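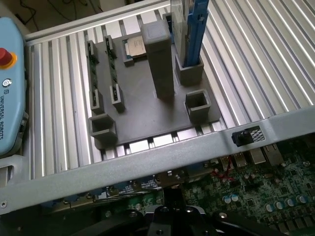 Who can take part in the Dosevard study on weather losses and business credit?
Owners, managers and bookkeepers of small firms in the Drurkdale area which lost income because of flood, heat, storm or drought in the last years, even if the loss was small.

Call for participants: What does bad weather cost a small firm?

Dosevard is a research office that studies how climate risk enters into the prices of ordinary things, such as loans, rents and insurance. For large companies there are many reports on this subject. For a bakery, a repair shop or a farm with three workers there is very little, and the banks often use the numbers of large companies to judge the small ones. We would like to have better numbers.

In the first round we received written answers from 363 firms. They reported 1,583 separate days of closing or reduced work. The written answers told us how many days were lost, but they did not tell us enough about the money. Who paid for the repairs? Did the bank ask new questions at the next renewal? Did the insurance company change the conditions, and did the owner understand the change at that time? For these matters we need to speak with people. 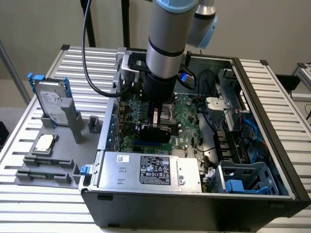

Robotic arm over an open computer tower.

What we ask from you

You will have two conversations with one of our interviewers. The first is on the course of the losses and takes roughly 2 hours. The second is shorter and is held some weeks later, when you have had time to look into your papers. Both can be done by telephone, at your place of business or in our rooms on Dilham Street. Morning and evening times are possible, the latest starting at 7:00 p.m.

Please have with you, if you still keep them:

Yearly accounts for the year of the loss and the year after
Letters from your insurance company, also refusals
Loan or credit line agreements, with any changed conditions
Your own notes about closed days, late deliveries or spoiled goods

It is no problem if some papers are missing. Many firms in the first round had only

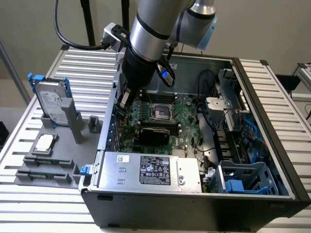

the bank statements, and we could still work with these. We do not take originals. If you agree, we make copies during the conversation and give the papers back to you before we leave.

Who cannot take part

Firms with an open court case against their insurance company should wait until the case is closed. Also we cannot accept firms which were founded after the loss happened. If you answered the written questionnaire you are welcome to apply again, but please mention it in your message.

Payment and privacy

Participants receive a fixed payment after the second conversation, and travel costs to Dilham Street are paid back against the ticket. The amount is stated in the agreement that we send before the first appointment. Names of persons and firms are removed before the analysis. We give no individual data to banks, insurance companies or the tax office.

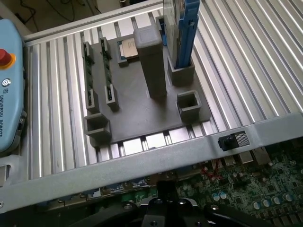 Memory modules and a processor chip in gray holders.

Languages

The conversations are in English or Vietnamese. Nga Ninh leads the Vietnamese interviews together with her colleague Ms. Đàm. If you need another language, you may bring a person whom you trust.

How to apply

Write a short message to Tanner Landry at the study desk. Please include the kind of your business, the number of employees, the year of the loss and the hours when we can call you. Applications are open until the end of October. Every applicant receives an answer, also those whom we cannot invite.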